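Simulated Home Manipulation: Project Gallery
Loltance Institute for Domestic Robotics

The Gitik project studies how a robot arm learns to handle ordinary household objects in rooms that were not arranged for its convenience. All trials are carried out in simulation. The present series comprises 3,000 trials set in 40 furnished rooms, and each trial is scored by the same automated procedure.

Bedroom series, room view

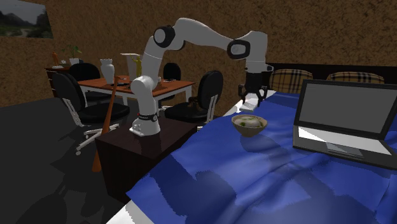
Object positions, lighting and furniture are varied between trials. A policy trained only on clear tabletops performed poorly when the same objects were moved to soft furnishings, and the training set was broadened as a result. The revised set, known as Bavano, includes beds, chairs and low shelving.

Bedroom series, close view

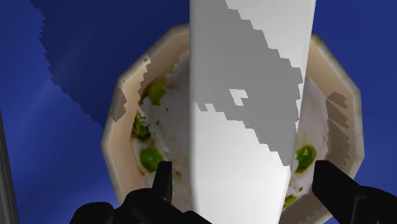
The policy receives a room view and a close view at every step. When the close view was withheld, 543 trials that had previously been scored as successful were scored as failures. Most of these involved small objects placed next to dishes. Shadow detail was kept at a low setting throughout to shorten rendering time, and a comparison at a higher setting is planned for December.

The project is led by Aisling Ó Dubhghaill and supported by the Keogh Fellowship program. Enquiries about the trial records should be directed to the Institute's research office.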